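Sorting one box of jewelry
19th July

The red box holds what I wear, what I inherited from Lorraine Ellwood, and what I bought at the Whitcombe market and regretted. It has no dividers. Chains migrate into everything else, and pulling out one earring tends to bring three other items with it.

My method is to lift pieces singly and sort by type of fastening. Hook clasps go together, spring rings go together, and watches stay in the box because their weight keeps them where they are put. Earrings are matched last. A hoop without a partner gets until January, then goes to Raghda Majali, who melts silver.
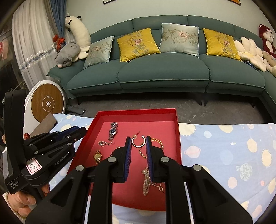
Silver hoop, gold chain bracelet behind it, both watches still in the box.

Link bands are the main source of scratches. A metal band laid against pearls will mark them over time, so the pearl pieces should be stored in cloth. I have been meaning to do this for two years. The drop earring with the openwork end has a similar problem in reverse: the openwork catches thread, so it gets a hard container.

Tangled chains need a flat surface and slack. Pulling at the ends tightens the knot. I spread the tangle on the bed, open any clasp I can reach, and work outward from the center with a pin. The thin ones with pendants take longest. Thicker chains can usually be shaken out.
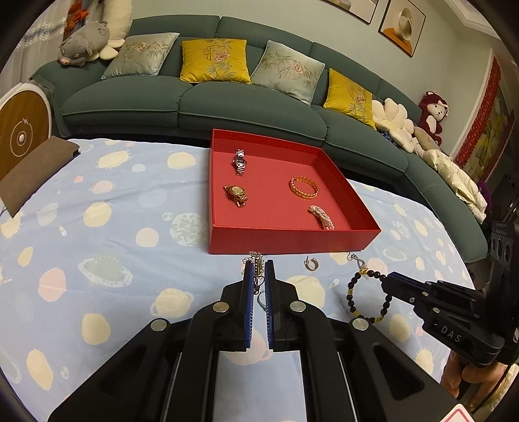 Should beaded bracelets be stored flat or hung up?
Flat. Hanging puts the whole load on the stringing at the clasp, and elastic stretches under its own beads.

I priced a divided tray from Plallwood at 356 and decided against it. Small cloth bags will do the same work, one piece to a bag, chains fastened before they go in. The bangle can stay out. It doesn't tangle with anything.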